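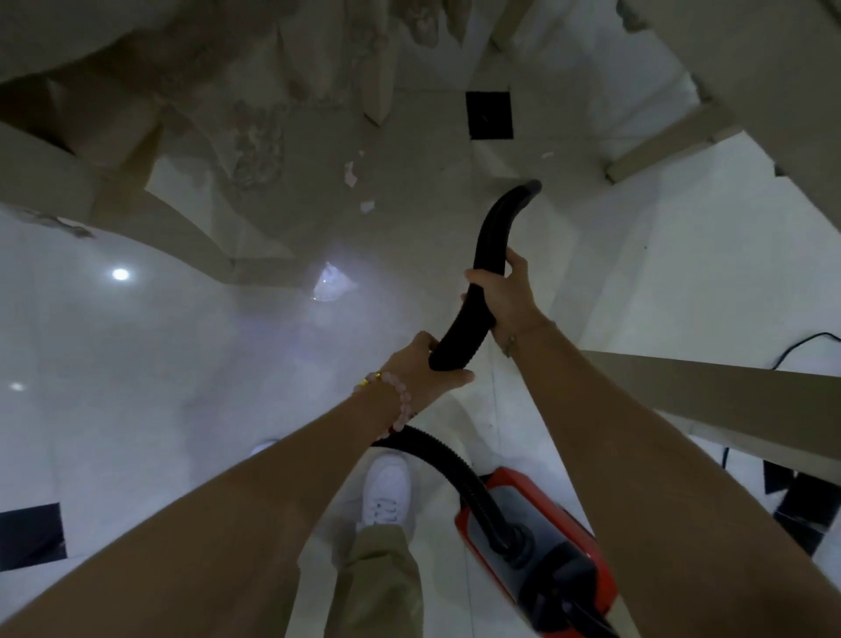

Cleaning near the carved furniture: both hands on the hose, small scraps on the tiles.

The rules before the robot
Text: Loïc Rey
2023-11-29

Josefina Cabral keeps the rule book on her kitchen table, next to the sugar. It has 88 rules and a soft cover, and many pages are already corrected with pencil. The book tells people how they should do normal housework when the work is recorded for teaching a robot. Cabral wrote the first version alone. For the second one she had the help of Ximena Medina, who cleaned houses for many years before she came to Skillport.

I ask first why a person needs rules for cleaning a floor.

"For cleaning, she does not need them," Cabral answers. "She knows it better than me. The rules are for the things she does without thinking, and which the machine must be able to follow. If you change the hand on the hose, please do it where it can be seen. If you leave a job in the middle, say it in the notes. These are very small things, but when we have 3000 recordings and everyone has done it in their own way, then we have a problem that I cannot repair from my desk."

The part on floors is the longest in the book. It begins with the hose, and there Cabral and Medina had their biggest disagreement. Cabral wanted one hand on the hose and the other hand free. Medina found this wrong for any appliance with a flexible hose and no long tube on it.

"With one hand the end goes where it wants," says Medina, who joins us after half an hour and stays standing. "You want to go to the leg of the table and it goes to the chair. I told Josefina, try it yourself, and she tried it. Now it is written: two hands when you work close to furniture. One hand near the end, one hand lower."

Carved furniture has a rule of its own. The nozzle should not be pushed against it, and the worker should come from the side where she sees the foot of the table. A robot that learns from somebody who knocks at the wood will also knock at the wood, says Cabral, and it will do it every day with the same force.

I had expected that most of the rules would be about the robot. In fact it is named in very few of them. Many more speak about the person: she may stop at any moment, she may refuse a room, she must have a pause after 40 minutes. Family photographs and letters must be put away before the start, and this is the duty of the company. Pilar Navarrete, who is responsible for the agreements with the households, added a rule that the family can ask for a deletion until the end of January, without giving a reason.

"Some firms would write this very small at the end," says Navarrete on the telephone. "For me it is page one." 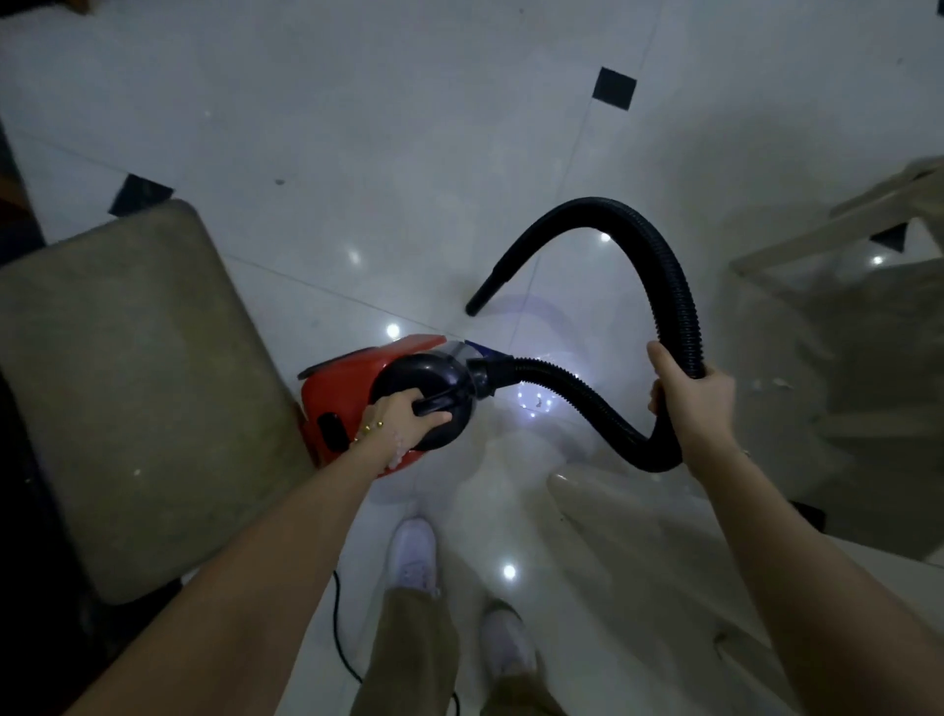

Red canister vacuum cleaner, with the left hand on the carrying handle and the right hand on the hose.

We come to the moving of the appliance. The book says: by the handle, never by the hose. It also says that the hose should be held away from the body during the carrying, and that one looks for the cable before making a step.

"The cable is the rule they forget the most," Cabral says. "On a shiny floor you would think that a black cable is easy to see. But you are looking at the dirt."

Glossy tiles gave them other work. Lamps are reflected in them as round bright spots, and a learning system can take such a spot for something that must be cleaned. Fermín Quezada, who checks the recordings, asked to have all the ceiling lights switched off. Medina was against it. People do not clean in the dark, she said, and the robot will also have to live in a house with lamps. The lights stayed on. The rule now asks only that the lamps are not changed during one task.

Is there a rule that she regrets? Cabral looks for it in the book and finds it quickly. In the first version, the worker had to pick up every piece of paper by hand before vacuuming. "It was made for a perfect person. At home you see a small paper and sometimes you bend down, sometimes you go over it with the machine. I took it out. Now they decide themselves and they write which of the 2 they did."

Other groups have asked for the book. Palma, a small firm that plans cleaning robots for hotels, uses the chapter on floors, and Wadalia has translated the part about pauses. Cabral is glad of this, but she would not call it a standard yet. For that, she says, people who disagree with her must read it also.

Medina already has a list for the third version. It starts with stairs.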